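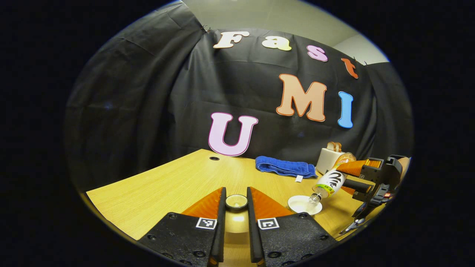
4 Serving at the table

4.1 Scope of this section

This section covers the laying of a single place for a bottled drink, the pouring of the drink and the clearing of the table afterwards. It applies to all tables in the Staden wood-grain range, with or without a cable hole. The laying of full meals is dealt with in section 5. Staff working in the Plirkwood rooms should also read the local sheet kept with the crockery, which gives the cupboard numbers.

4.2 Before you begin

The following are needed for each place:

One small round metal cup
One white saucer
One bottle, as ordered
One dry cloth and one damp cloth

Check the cup for dents at the rim and the saucer for chips. Damaged items are to be put in the returns tray and entered on the Nindano replacement form. They must not go back into the cupboard.

The table should be wiped with the damp cloth, along the grain, and then dried. If the table has a cable hole, wipe round it by hand and do not let water run into it. Any leads left on the surface should be moved before crockery is brought out.

4.3 Laying the place

1. Set the cup down first, well in from the edge of the table.

2. Place the saucer beside the cup, flat on the surface. On Staden tables the saucer normally goes to the right of the cup as seen by the person serving. Where a guest has asked for the left, follow the request and note it on the order slip.

3. Leave enough space between the two for the saucer to be lifted without touching the cup.

4. Keep the rest of the table clear until the drink has been served. Menus, napkins and sugar are brought afterwards.

Note: Saucers from the older Trịnh set have a slightly raised foot and may rock on an uneven table. Use them only where the surface is level.

4.4 Pouring

Drinks may be poured into the cup or, for tasting portions, into the saucer. The order slip states which is required. The steps below apply to both.

1. Check the label against the order slip.

2. Remove the cap and put it to one side, on the cloth.

3. Take hold of the bottle by its body. Do not hold it by the neck.

4. Bring the mouth of the bottle over the cup or saucer before tilting it. The neck should be close to the crockery and should not touch it.

5. Tilt slowly. A plastic bottle gives way when gripped hard and the drink may come out in a rush, so hold it firmly enough to keep it steady and no more.

6. For a saucer, stop when the flat part of the base is covered. For a cup, stop a finger's width below the rim.

7. Turn the bottle upright over the crockery, wait for the last drops to fall, and then move it away.

8. Replace the cap.

Caution: Hot drinks must never be poured into a saucer. Metal cups warm quickly and should not be used for hot drinks unless a sleeve is fitted.

Caution: Do not fill a saucer and then carry it. The saucer must be in its final position before pouring starts.

4.5 Spills

Stop pouring and stand the bottle upright, away from the edge. Lift the cup and saucer clear and use the dry cloth first, working from the outside of the spill inwards. Follow with the damp cloth and dry again. Drinks containing sugar leave a film on wood-grain surfaces – a second wipe is usually needed.

If liquid has entered the cable hole, switch off any supply beneath the table and report the matter to the duty desk. The table is to stay out of use until it has been checked.

4.6 Clearing

1. Remove the bottle. A part-used bottle is capped, marked with the time of opening and returned to the cold store.

2. Empty the cup and saucer at the sink, not into a bin.

3. Carry the saucer and cup separately. They should not be stacked, as the metal marks the glaze.

4. Wipe the table as described in 4.2.

Replacement cups are supplied in boxes of 700. Smaller numbers may be drawn from the Nindano store on signature.

Section last revised February 8, 2016.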